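Wakby Toy and Household Library
Progress report to the Kolev Fund, second half of the grant year

You asked for these reports to be shorter than the last one, which ran to a length we are told somebody had to print. We have done our best.

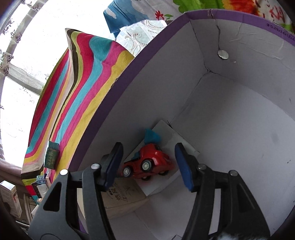
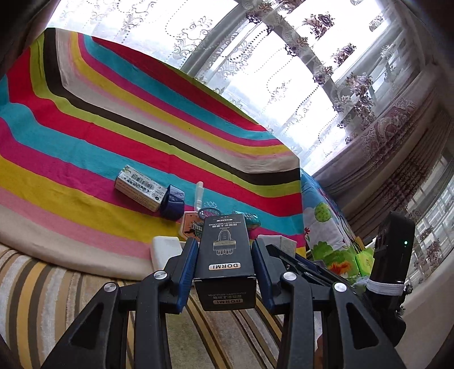 Donations remain the part of the project that needs no encouragement whatsoever. We took in 1,027 items over the period, against a target in our application that now looks timid. Most came through the front door in the ordinary way and the rest were left outside it on Monday mornings, when we are closed. The range has drifted some way from what we described to you as "toys and small household goods". A red toy car is exactly what we had in mind. A little black box with DORMI on it and a drawing of a comb-like hair accessory is harder to place, and has led us to open a category called Personal, Other, which is already filling up. We would rather sort things than turn people away, but the donations policy will be rewritten before the summer and it will contain the word "no".

Membership

We said we would reach 200 member households by the end of the year, and we have. The last few joined in a rush after the primary school put our leaflet in book bags, on the same day as a letter about head lice, so we can at least be sure it was read. Renewals are weaker than we hoped. Families join when a child is two, borrow heavily for a year, and then drift off once the child discovers that things can be owned. We are trying a half-price renewal from April and will tell you whether it works, including if it doesn't.

Lending and returns

Jigsaws continue to be our most popular loan and our greatest sorrow. At the last shelf check 23 of them were short of at least one piece. We have stopped charging for missing pieces, as the fines cost more in goodwill than they raised, and have begun writing "one piece missing, sky" on the lid instead. Borrowers seem to like this. A few have asked for the incomplete ones on purpose, to keep a relative busy.

The household side (cake tins, a carpet cleaner, folding chairs) is growing faster than the toys. The carpet cleaner has a waiting list into next month. If you were minded to fund a second one we would not put up a fight.

The catalogue

This is the part of the report where we admit to something. We moved our records to Fliko in the autumn on the understanding that it would take a weekend. It took until February. Fliko is a perfectly decent system for lending books, and it would like everything we own to have an author. For several weeks the folding chairs were listed under "Anonymous". The records are now clean enough to search, reservations can be made from home, and the old card index has been retired to the back cupboard, where it is consulted daily.

The Prornik branch

The second collection point, at Prornik, opened later than planned. The delay was over a door, which had to be widened, then turned out to belong to the building next door for insurance purposes. It is now open 2 afternoons a week. Use is modest but steady, and rather more of it comes from grandparents than we allowed for. They have asked for higher shelves and chairs with arms. Both are within budget.

Money

We are slightly under on staffing and slightly over on shelving, and the two very nearly meet. The underspend comes from the gap between one branch assistant leaving and the next starting. We would like your permission to move it across to cover the shelves, which are already up. The full table is attached separately in the format you prefer, with the columns in the order you prefer, this time.

Next six months

The new donations policy, the renewal offer, and a proper safety check of everything with a plug. We also intend to hold a sale of surplus stock, once we have agreed what counts as surplus. Talks are continuing.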